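Refilling water on the Pellwood coast trail?
Posted by destach, 6/9/18

Hi all! I'm riding the Pellwood trail from end to end, 151 miles, mostly camping (first tour by myself, eek). I've marked every tap I could find on the map, but there's a long gap after Mbeki campground.
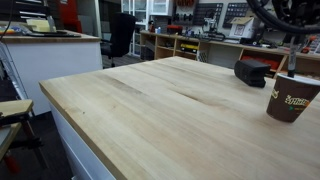
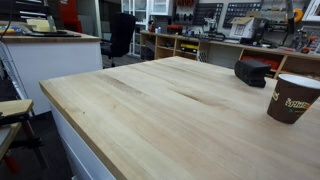

I carry two bottles and drink like a horse. Do I need a third one, or can I fill up somewhere in the dunes? And is the tap at Mbeki okay to drink from?

saltyspokes
Did it in March. The tap at Mbeki is fine, it just tastes like pennies. After that I had nothing for 8 miles, then there's a snack stand by the boat ramp and they filled my bottles for free. It was cold though, so no idea if two bottles would do it in summer. Take the third one, it's only water!

desine
just buy it on the way

gravelgoose
The snack stand closes early, so don't count on it if you start late. I'd fill up at the church in Desine. There's a faucet on the left side, behind the bike rack. Also the climb out of there is 1,258 feet and has no shade at all, so I'd drink a whole bottle before you start up.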